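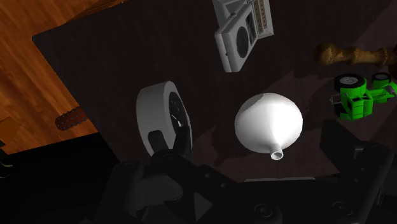 Stater Loyalty Pilot: Progress Report to Nanayakkara
Reporting period: January through April

1. Where we are

The pilot is live in all the stores named in the grant agreement. We opened sign-up at the registers in February, two weeks later than planned, and online sign-up followed in March. The Bimano store joined last because its card readers had to be replaced first. The cost of the readers was met by the store and has not been charged to the grant.

There are 104 small shops on our list of interested retailers, and 16 of them are in the pilot. The rest have been told that we will not take new shops before the fall. A few asked to be let in early and we said no. We would like to keep it that way, as the support desk is one full-time position and one part-time position.

2. How the program works now

Shoppers earn one stamp per visit when they spend over the store's minimum. Ten stamps make a credit, which can be used in any pilot store. The original proposal had a credit that could be used only where it was earned. The shops voted to change this at the January meeting, and we told your office at the time. The change made the software harder to finish, and most of the February delay comes from it.

Credits run out after 90 days. Shoppers complain about this more than anything else. The shops are split. Those that sell groceries want to keep the limit, and those that sell gifts and household goods say their customers come in too seldom to use a credit before it is gone. We plan to try a longer limit in the gift and household stores starting in June and keep the present one everywhere else. No extra money is needed for this.

3. Settlement between stores

When a credit is earned in one shop and used in another, money has to move between them. Dakivine, our settlement software, does this once a week, on Saturday night after the last store closes. In the first month it double-counted returns. If a shopper brought something back, the stamp was removed twice and the store was billed for the difference. We found the error in March when two stores sent in their own totals and ours did not match.

All affected accounts have been corrected. Shoppers who lost a stamp got it back, plus one extra. The stores were repaid out of our operating reserve, so there is no claim on grant funds. We now compare the settlement file with each store's register totals before any money moves. It takes most of a morning — longer than we would like — and we have asked for an export that would let us do it faster.

4. Sign-up and use

Stores that ask every shopper at the register sign up far more people than stores that leave a card on the counter. We expected a difference, but a smaller one. Four stores have since dropped the counter cards altogether. Online sign-up is weak. The form asked for a mailing address until the middle of March, and many people stopped at that page. We removed the question and more people now finish the form.

We do not have good figures yet on repeat visits. The measure in the agreement compares spring with the spring before, and only part of the stores kept records that let us do that. For the others we will use the first full month of the pilot as the starting point and mark them separately in the final report.

5. Staff training

We set aside some 120 hours for training clerks, and most of that has been used. The short session before opening works better than the evening session, which was poorly attended and has been dropped. New clerks get a one-page sheet on stamps, returns and lost cards. The section on lost cards was wrong in the first printing and has been replaced in every store.

6. Budget

Spending is under plan for software and slightly over for printing. The printing overrun comes from the corrected training sheet and a second run of window stickers. We ask to move the unspent travel line to printing. The total stays the same.

7. Next period

Between now and the end of summer we plan to start the longer credit limit, get the settlement export working, and hold a second meeting of the shops. We also need to settle whether gift card purchases earn stamps. At present they do in some stores and not in others, and shoppers have noticed.

Decisions we need from Nanayakkara before the end of May:
Approval to move the travel line to printing
Agreement on the starting point for stores without earlier records
The due date for the final report, given the late opening

Submitted by the Stater program office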